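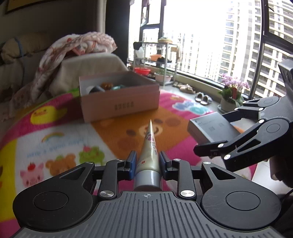
Tube with crimped end, standing on its cap

Uravdale Climbing Cooperative
Minutes, members' meeting, November 30, 2018
Chair: Hipólito Acuña. Notes: Yabsira Dinsa. 31 members signed in.

0 comments | 2 shares

1. Previous minutes
Approved with one correction. The rope order was placed with Gebreyes, not Stimier.

2. Route setting
The cave wall will be stripped and reset over two evenings. Members asked for more problems in the easy grades, as most of the current ones start from a low roof. Hipólito will pass this on to the setters. Tape on the slab is peeling and will be replaced with plastic tags at the start holds.

3. Holds
Yabsira presented the quote from Flamura for 134 holds, mostly slopers and small edges. Several members thought there were too many slopers. Agreed to ask for a new quote with more jugs and pinches. Washing of the old holds continues. Two buckets are still soaking behind the desk and should not be moved.

4. Auto belays
The Stimier unit on line 11 is back from service and has been rehung. The unit on line 2 goes out next. That line will be top rope only until it returns, and a sign will be put on the gate.

5. Loaner shoes
Sizes in the middle range run out on Friday nights. Motion to buy six more pairs, carried with one against. Pairs with holes in the toe go in the resole bin, not back on the rack.

6. Chalk
Discussion on whether to allow chalk balls only. Opinions were split and no vote was taken. Carried over. Meanwhile the filter in the bouldering room will be changed every month.

7. Other business
Youth team needs drivers for the away competition. Sign-up sheet is at the desk.
Lost property from the start of November goes to the thrift store after the next meeting.
The side door has to be pulled hard to latch.

Meeting closed at 8:40 p.m.

Share | Print | 0 comments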